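Our afternoon at the Pulton workshop, part two

After the coffee (and a very good plum cake, thank you Ludmila!) we were led down the back stairs to the cell I had been hoping to see all day, the one they call Metness. It has two arms that work side by side, and before either is allowed near a real cupboard it gets its practice in a simulated house.

Ludmila Jireš looks after it, and she was patient with all our questions. Every morning at 7 she sends the real arms to their home position, wipes down the finger pads and compares the joint readings with the model. If a wrist has drifted she loosens 3 screws, seats it again and starts over -- she did it for us twice, as half the group had been looking at their phones. The finger pads are swapped after 382 hours, and the old ones go in a biscuit tin that I was sorely tempted to raid.

Then we crowded around her monitor, where the model had loaded a room with a cabinet and a hanging lamp, seen from right behind one gripper, with the other reaching in from the right.

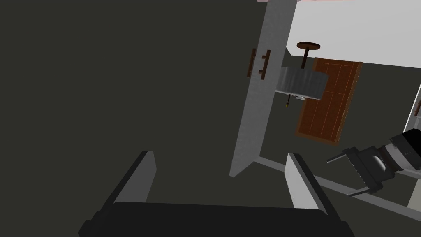 Yatziri Camacho: Lovely write-up! I was on the morning tour and we were told the wrist cable gets replaced along with the pads. Did she mention that to your group? Ours at Bakker always wears through at the clamp first, and I'd love to know how they route it.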